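Setholm Workshop Notes
Home | Older posts | Parts | Contact

Last updated: October

On Saturday I finally did the small service of our hand-held gripper. It has made 1700 grasps since the last one, and I had become lazy with it. First I cleaned the fingertips with a dry cloth, then I tightened every joint by hand until the fingers moved without play. The Stondus guide says to use glue on the screws. I prefer not, it makes the next repair very slow.
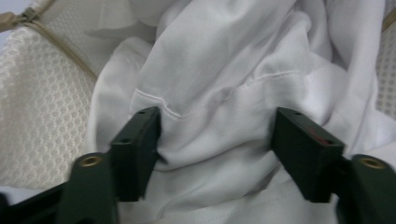 After this I adjusted the opening. One finger was closing earlier than the other, and with cloth you notice such a thing at once, the fabric is pulled to one side. I turned the stop screw by 2 small steps and tried again. Thick folds are easy. Thin material is the more severe test, so I always finish with mesh. 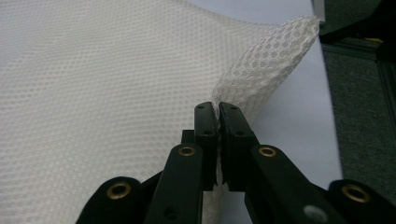 Pinching the white mesh between the fingertips.

I still must order new pads from Bronel. They sell them only in bags of 22, and this is too many for me.

Comments (3)

mazandarani: Do you clean the joints also, or only the tips?

setholm_notes: Only the tips this time. Joints at every second service.

k275: I glue mine and I regret it each time.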